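22 Aug 2022
Bench notes, grey speckled top and backdrop

Wanted to settle whether the bench surface is fit for the cup work or needs covering. The speckle hides dirt well, a nuisance when the point is to keep it clean. Backdrop is the pale cloth, left hanging in its pleats. Cup is the light blue plastic tumbler.

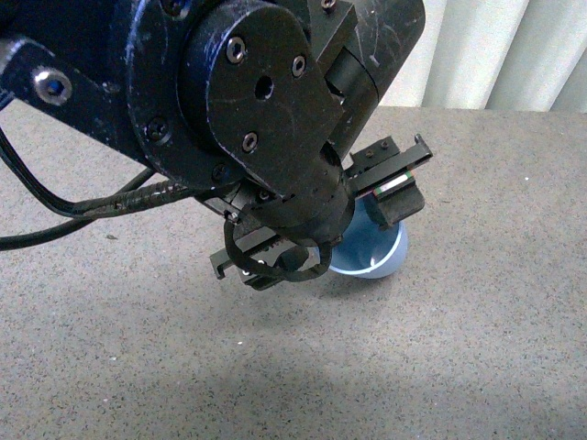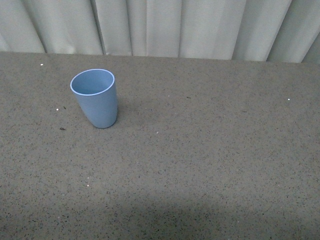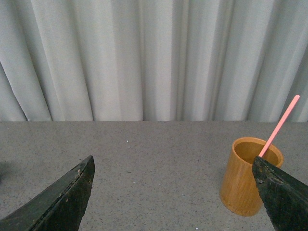
Surface

Bits of debris on the top show up as small pale specks. The dark ones are lost in the pattern unless the lamp is low. Collard sheet (plain, matt) would fix this but it creases at the back edge and the cup catches on it. Leaving the top bare for now.

Wipe down with the Vulix cloth, back edge towards the front, before each batch of 30. Dry cloth only. The spray leaves a film that takes some 10 minutes to go.

Backdrop

Pleats are uneven and throw their own shadows. Options:
- iron and pull flat, clips at both ends
- swap for the Wositz roller, 200 cm wide
- leave it

Prefer the first. The roller was tried in May and would not stay down.

Cup

Blue stands out well enough against the grey. Keep to the one cup until the cloth is sorted, then repeat with the Ververidis beaker, 2 batches.

To do: clips, fresh cloths, move lamp.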